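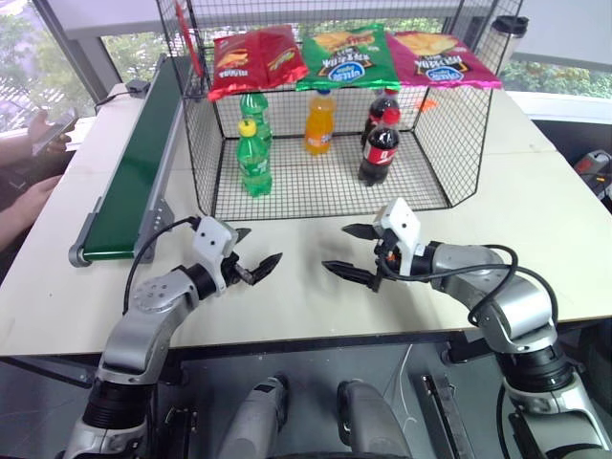

Snack shelves are a mean test for a robot, according to Zulmira Figueiredo, and the mean part is the bags. A bottle of soda holds its shape when you squeeze it. A bag of chips has opinions.

Her group at Itdale has spent the fall teaching a two-armed robot to deal with both, and on 9 November 2020 it put out a short report on the results. The method, called Grinar, skips the usual step of building an exact model of every item. The robot learns from runs in which a person steers the arms, and it is then left to choose for itself between two views: a wide one from above the table and a close one from the wrist. The wide view picks the target. The close view takes over for the last few inches, when the arms themselves tend to get in the way.

The training set came to 300 steered runs, collected in September, mostly by graduate students who now say they dream in soda. With both views, the robot finished 96 percent of its bottle grasps. The report gives no such figure for chip bags, which it describes as "ongoing." 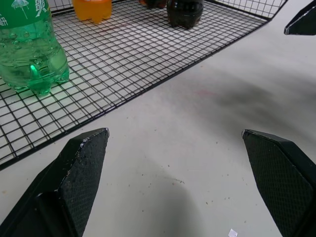
Jaime Patrício was less impressed, and wrote under the group's post that a wire rack with plenty of elbow room is a friendly place to grab a bottle, and would they please try the bottom shelf of a gas station cooler. The group replied that it would like to, once the robot can bend down.

A fairer complaint might be speed. One grasp takes roughly 9 seconds from the first twitch to a closed grip, long enough for a thirsty person to reach past the machine and help themselves. The report blames the handover between the two views, where the arm stops to think it over. A version that blends them is in the works, and Figueiredo's group hopes to have it running on three kinds of shelf by spring. The code will be posted once somebody has cleaned it up.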